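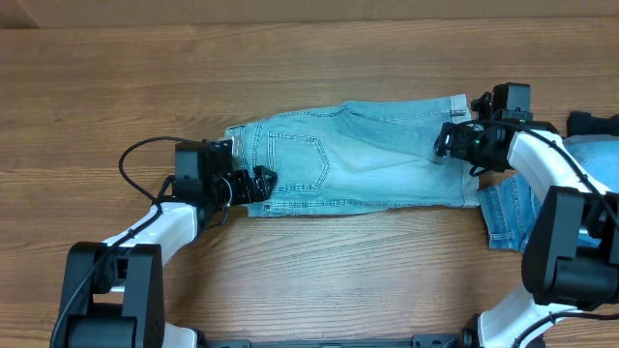 Why does the Jotora scrubber leave a wet stripe down the left side? The squeegee blade on that side had worn to a slant, so it was riding over the water and hardly picking any of it up.

January, just after 8. Had the machine up on blocks in the back bay and took the whole squeegee assembly off. Left blade was rounded on the front edge, right one nearly new, so I'd guess somebody at Mundley changed only the one last time (please don't, they wear as a pair!). I flipped the left blade to its clean edge and put it back with the same two wing nuts, finger tight and then a bit more.

Hour meter said 151. Adjoa reckons blades should go for longer than that, but the floor at the Skokport depot is rough as anything near the loading doors, and that's where it's lived since they hired it.

Also pulled the vacuum hose and there was a great plug of fluff and cable tie ends at the bend – lovely. Suction much better afterwards, you can hear the change in the motor. Recovery tank filter rinsed, float moves freely now. Did around 33 metres up and down the yard corridor and it dried nicely, apart from a thin line when turning hard, which they all do.

Still to do: order a pair of blades from Issahaku, and ask Etornam Owusu whether the cleaning crew are lifting the squeegee before they reverse. I bet they aren't. Battery on charge overnight, green light not on yet when I locked up.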